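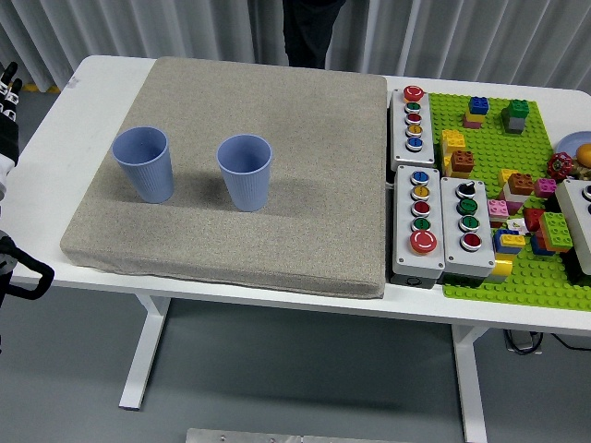
June 1, 2011. Inventory of the back room, second session. Lovely Tolentino wants the whole lot listed before the shelves from Zusby arrive, and the shelves are late, so the table is still doing the work of a store. I started with the cushion, as it takes up the most surface. The cover is a speckled sand-coloured fabric, slightly puffy at the edges, and the pad overhangs the front of the table. Listed as item 43, cushion pad, square, beige. The two pale blue ribbed cups on top of it went down as item 44, one line for the pair. I checked the Flidine catalogue for a matching cup and found only smooth-sided ones. Left the maker's column blank.

Toy blocks next. The green baseplate gets its own line and the blocks are entered as a mixed lot, large size, no sorting by colour. Lovely would prefer them sorted. I said September. One white block has a small printed sticker on it, and I have left the sticker on until she decides whether the old labelling means anything. The Kinoshita box they are meant to go back into has a split corner. Taped it on the inside, two layers.

Lunch late. Rang Plasiretti about the invoice for the storage tubs: they have it as 553, my copy has no number at all. They will send another.

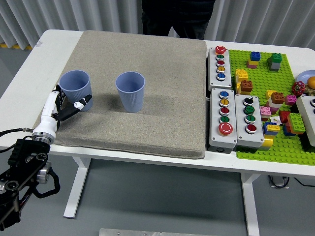
Afternoon given to the push-button boxes. The old list had them all as "switch box, grey", which is no use to anyone looking for a particular one. I am describing each by its controls, read from the back of the table towards the front. The rear one is now "red, then green, red, yellow, blue". The front left one reads blue, yellow, red, green, with the large red mushroom stop last. The one beside it is simpler to name — black rotary selector, two greens, a red — and went in as "selector box". I have not recorded ratings or terminals. That means opening the covers, and the small screwdriver is at home.

Still to do: length of the table, a line for the baseplate's dimensions, new labels. The cups stay on the pad until the shelves come. Bring the screwdriver and the steel rule.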